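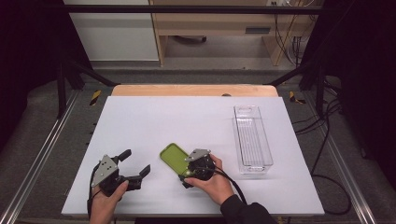 Workroom and storage check — Fenby site, Drornville
Carried out 13th December

Bench and tabletop

Tabletop edges free of splinters: Yes
Comment: Back edge checked by hand along its full length. No rough spots.

Frame stable, does not rock: Yes
Comment: One foot was adjusted in August and has held. Check again next time.

White board lies flat: Yes
Comment: Pressed at all four corners. Wipe with a damp cloth only — the spray left marks on the old one.

Cables clear of the floor walkway: Partly
Comment: Loose black cables on the carpet to the right of the bench. By the door the extension lead crosses the gap and needs a cover strip. Lead is 2 metres, so a longer one could go round the wall instead.

Tubs, lids and trays

Lids free of cracks, rims intact: Partly
Comment: 108 lids looked at. Green ones are all sound. Several of the older white lids have split at the corners and have been put in the recycling.

Clear organiser trays clean and unchipped: Yes
Comment: Handle slots checked for sharp edges. Trays to be emptied before they are moved.

Lids kept with matching tubs: No
Comment: Same as last time. Flevadus tubs and El Fassi tubs look alike but the lids do not swap. An El Fassi lid will sit on a Flevadus tub and then lift off when the tub is picked up. Label the shelves.

Shelving

Fixed to wall: Yes
Comment: Top brackets tightened.

Load within limit: No
Comment: Bottom shelf is marked for 88 kg and was carrying over 196 kg of boxed stock. Half moved to the floor rack during the visit, the rest to go by the end of the week. Do not refill until it has been weighed again.

Heavy items stored low: Yes

General

Exit route clear: Yes

Lighting at bench: Yes
Comment: One tube flickers at start-up. Replacement ordered.

First aid box stocked: Partly
Comment: Plasters low, eyewash in date.

Step stool: Yes
Comment: Rubber feet worn but still gripping.

Actions carried forward: cover strip or longer lead by the door, shelf labels, remaining stock off the bottom shelf, plasters.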